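Home Tickets My Queue Knowledge Base Log Out

Ticket 1018: left arm drops out mid-task, cable sorting cell
Opened 15 July 2019
Software: Clutato, stock install on the Druvau bench

Hi all, me again, sorry! The left arm on the Druvau bench keeps faulting while we run the cable sorting job. It goes out over the black cables, starts to close the fingers, and then Clutato throws "grip current over limit" and the whole arm goes limp. The right arm carries on like nothing happened (lucky thing). I had it set up for 200 picks and it quit after 23, and then after 8 when I tried again.
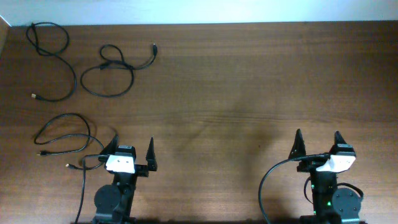 First thing I did was restart Clutato, which bought me a few more picks and then the same error. Then I swapped the power leads between the two arms, thinking I was being clever, and the fault stayed on the left. So I'm pretty sure it isn't the supply. I also dug out the log from last October when we had something similar, but that one was a bad encoder and the error code is different, so please don't close this as a duplicate!

The part that bugs me is the limp arm. I'd expect a hold and a beep, and what I get is the gripper sinking toward the table with no warning at all. My hand was nowhere near it, but I've put the bench on "two people present" until we sort this out.
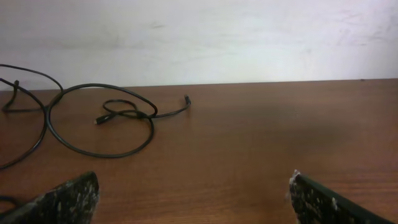
My best guess right now is the pads. If they've gone rough they could be snagging on a loop of cable, so the motor pulls harder and harder until it trips. I ran the open and close test with nothing in the grip and it passed every time, which fits, I think?

Update, same day: Emia support wrote back and asked for the current trace, so I've attached it. They also want the arm's firmware version, and I can't find where that's shown. Does anyone know which menu it's in? I've ordered new pads from Fodor in the meantime and I'm leaving the left arm powered down until they get here.

Status: waiting on parts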